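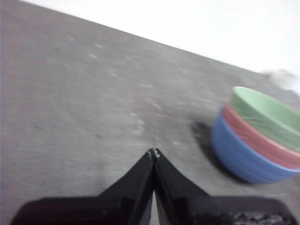 Fig. 4. Nested bowls. Take a stack apart before loading.

Section 3. Setting up and first use

This section is for the Brolard table-top dishwasher in both versions, with inlet hose and with water tank. Where a step is only for one version, it is written at the beginning of the step. Please read the whole section one time before you start, and keep it near the machine for the first weeks.

3.1 Choosing the place

The machine stands on a worktop or a strong table beside the sink. It is heavier at the front when the door is open and the basket is pulled out, therefore the feet must all stand on the same surface. Do not put two feet on the draining board and two feet on the worktop.

1. Check that the surface is level. If you have no spirit level, put a glass with some water on it and look from the side.
2. Measure the height under the wall cupboard. The steam comes out at the top of the door at the end of drying, and a wooden cupboard above it can swell in time.
3. Keep the back of the machine away from the wall so the hoses are not pressed flat. The plastic spacer on the rear panel shows the smallest distance. Do not remove the spacer.
4. Turn the front feet by hand until the machine does not rock. The rear feet are fixed.

Note: On a stone or tiled worktop the machine can move a little during pumping. Use the rubber mat from the accessory bag.

Caution: Do not place the machine over a hob, also if the hob is switched off.

3.2 Removing the transport parts

1. Open the door slowly and take out the blue tape from the basket.
2. Take out the foam piece under the spray arm. It is easy to forget this piece, as it has nearly the same colour as the floor of the tub.
3. Turn the spray arm one time round by hand. It must turn freely and must not touch the basket.
4. Keep the foam and the box until the guarantee card has come back to you.

If the door does not close after this, look again for tape at the hinge side.

3.3 Connecting the drain hose (both versions)

The drain hose is the grey one with the bent end. Push it on the outlet marked with the arrow pointing outwards and tighten the clip with a coin or a flat screwdriver. The other end goes into the sink, or into the siphon under the sink with the Espiritu adapter (sold separately).

1. If the hose goes into the sink, hang the bent end over the edge and press the suction holder on the inside of the sink. The place for the holder must be clean and dry.
2. Do not make the hose longer. The pump is not made for a longer way.
3. The highest point of the hose must not be above the top of the machine.
4. Be careful that the end of the hose does not lie in standing water, or the dirty water can be sucked back in.

Caution: The water which comes out of the drain hose is hot. Children must not play at the sink when a programme is running.

3.4 Connecting the water

Version with inlet hose:

1. Close the tap for cold water.
2. Put the filter washer in the end of the hose, with the net looking to the tap.
3. Screw the hose on by hand. Do not use pliers on the plastic nut.
4. Open the tap slowly and watch both ends. If there is a drop, close the tap, unscrew, put the washer straight and begin again.

Version with water tank:

1. Open the lid on top of the machine.
2. Pour in cold tap water with the jug until the machine beeps. Stop pouring at this moment. The water in the jug which is left over is not a mistake.
3. Close the lid before you press Start.

Do not fill the tank with hot water to save time. The programme measures the temperature from the beginning and will finish too early. Do not fill with water from a bath or a rain barrel.

3.5 Salt and rinse aid

Not every house needs salt. In Plukasau and in the villages on the same water line the water is hard, and salt is necessary from the first day. In other places please ask your water company for the hardness, or use the paper strip in the accessory bag.

1. Take the basket out.
2. Open the salt container on the floor of the tub by turning to the left.
3. Only the first time, fill the container with water.
4. Put the funnel in and pour in dishwasher salt. Some water will flow over, this is normal.
5. Wipe the thread, close the cap firmly, and run the Rinse programme at once with an empty basket.

Caution: Use only dishwasher salt. Table salt has additions which block the softener, and this is not covered by the guarantee. Never put detergent in the salt container.

The hardness is set with the Salt key. Hold it until the light blinks, then press again for each level. The setting from the factory is level 2. If glasses become cloudy, go one level up and wait a week before you judge the result.

Rinse aid goes into the small round opening on the inside of the door. Fill until the window is dark. Wipe away what is spilled, otherwise there will be too much foam in the next wash.

3.6 Loading for the first time

Scrape off the leftovers but do not wash the things before. A small amount of dirt helps the detergent to work in the right way. Coffee grounds, egg shell and rice should go in the bin, because they collect in the filter.

The basket has a fixed part at the back and folding wires in the front. Plates stand at the back, with the face to the middle. Cups and glasses are put upside down on the side shelf. For bowls, fold the front wires down and place each bowl at an angle, with the opening looking down and to the centre, so that the water from the arm can reach inside and also run off. 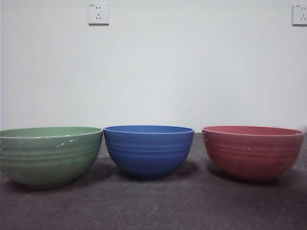 When everything is in, push the basket back until it stops and turn the spray arm again by hand. A handle or a long spoon which hangs through the basket will hold the arm, and then only one side is washed. Knives are laid flat on the shelf. They should not stand with the point up.

Please look under each piece of tableware for the dishwasher mark. If there is no mark, ask the shop, or wash it by hand. Painting on top of the glaze can become pale after many washes. The following do not belong in the machine:

- wood, horn and bamboo
- aluminium, also coated aluminium
- lead crystal
- things which were glued
- thin plastic boxes without the dishwasher mark
- cloths and sponges

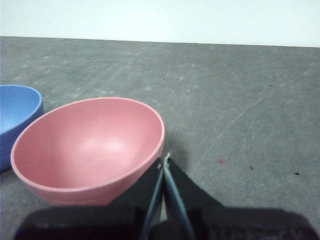 Fig. 5. A deep bowl. Deep shapes need a steeper angle in the basket.

After the wash, there can be some water in the foot ring of cups and bowls. This is not a fault of drying. Empty the basket from the front to the back, and tip each piece a little before you lift it over the others.

3.7 Detergent

Use powder or tablets for dishwashers. For the short programme powder is better, as a tablet may not have enough time to dissolve. Half a tablet is enough for a small load, but cut it with a dry knife and keep the other half in a closed jar.

1. Press the catch of the detergent box. The lid springs open.
2. Fill to the lower line for normal dirt and to the upper line for pans.
3. Close the lid until it clicks. If it does not click, there is old powder on the edge.

Caution: Detergent is strong and can hurt eyes and skin. Keep it locked away. If it comes in the eyes, rinse with much water and call a doctor.

3.8 The first programme

The first run is made without tableware, to wash out the remains of test water from the factory.

1. Switch on with the left key. All lights come on for a moment.
2. Turn the knob to Intensive.
3. Put in powder to the lower line.
4. Close the door and press Start. After the beep you will hear the pump, then water, then a quiet time. In the quiet time the machine is heating. Please do not open the door.
5. At the end the machine beeps and the End light stays on. Switch off, open the door a hand wide and leave it so until the steam is gone.

Look at the floor and at the back of the machine now. If it is dry everywhere, the connection is good.

Note: A smell of warm rubber is usual in the first runs. If it stays, or if you smell something burnt, pull the plug and call the service.

3.9 Messages on the display

E2: The water does not come in, or comes too slowly. Check the tap, the washer with the net and if the hose has a fold. In the tank version, check the level in the tank.

E5: The water does not go out. Clean the filter (see Section 5) and look at the height of the drain hose.

21: This is not an error. It is the reminder for descaling. Use the Wandon descaler or another liquid for dishwashers, then hold Start until the number goes off. You may finish the programme which is running before you do it.

Door sign blinking: The door is not fully closed. Very often a plate in the front row stands too high.

If a message comes back after these steps, write it down together with the serial number from the left edge of the door. The service desk in Plukasau is open on working days and on Saturday until noon. Spare parts are handled by Rodel Macapagal. For questions about this guide, please write to Itsuki Ishida and mention the section number.

Continue with Section 4, Programmes.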